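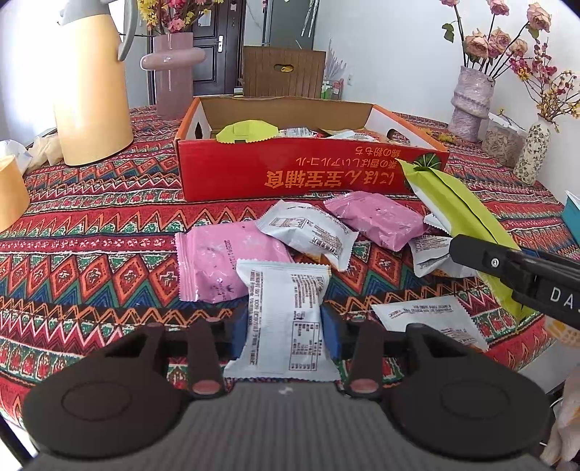
Ticket: Packets slipping and double-picks during open day demo
Opened by: Pornthip Luangrath
System: Skitlow handheld pair, Piso logging software
Status: Open, waiting on support

What's going on

Hi again! I'm the one who runs the snack box demo for our October open day, and I'd love to get this sorted before people start showing up at the door. The task is simple enough: little snack packets on a table, one gripper in each hand, everything goes in the shallow red box with the handle holes. Visitors get to try it too, which is the fun part (and the scary part).

Two problems. First, the left gripper lets go early on the white packets. I pick one up standing on end between the blue pads, start moving, and somewhere over the front panel of the box it slides out. Second, Piso shows the right-hand gripper as "closed, empty" when I've clearly got a packet in it. It does this mostly with the long lime-green ones.

What I've tried so far

9:30 am. Restarted Piso, re-zeroed both grippers. Left one read 26 fully closed, right one read 30. The quick start sheet says they should match, so maybe that's a clue? Ran the white packets again and still dropped a bunch.

10:15 am. Wiped the blue pads with a damp cloth and let them dry. Better for a little while, then right back to slipping. I'm thinking it's the crimped ends. If I grab across the middle of the packet it holds much longer than if I catch one of those zigzag seals.

11:00 am. Changed the grip force setting from 400 to 700 on the left side. No more drops! But now it squashes whatever's inside, and I really don't want to hand a kid a bag of crumbs. Put it back to 400.

11:40 am. Swapped the cables between left and right. The "closed, empty" message stayed with the same gripper, so I don't think it's the cable.

1:20 pm. Called Domínguez, the shop we got the set from. Very nice guy on the phone, he said to try the Bravex pads, they're softer and a bit tacky. He has a pair on the shelf but they're for the older model and he wasn't sure about the screw holes. Can you confirm before I drive over there?

2:05 pm. Tried the pink packets only, both hands. No trouble at all with the left. The right one still called itself empty twice, but it never let go of anything, so that side looks like a reading problem and the left side looks like a grip problem. Two separate things, I guess.

Other stuff that might matter

The tablecloth is a patterned one with zigzags and diamonds all over it, and I'd like to keep it — it makes the table look friendly. If you tell me the pattern is messing with the tracking I'll switch to a plain one, but please tell me that first! There's also very bright light from the window behind the table. I can turn the whole setup the other way if that helps.

What I need from you

Is there a force setting between 400 and 700 you'd suggest for light packets? And is the 26 versus 30 thing something I can fix from the menu, or does the gripper have to come back to you? I've saved the logs from all of the runs and can upload them tonight, just tell me which folder.

Update, 4:45 pm

Set the left to 30 by hand in the calibration screen. It took the number, then went back to 26 after a restart. Logs are uploading now.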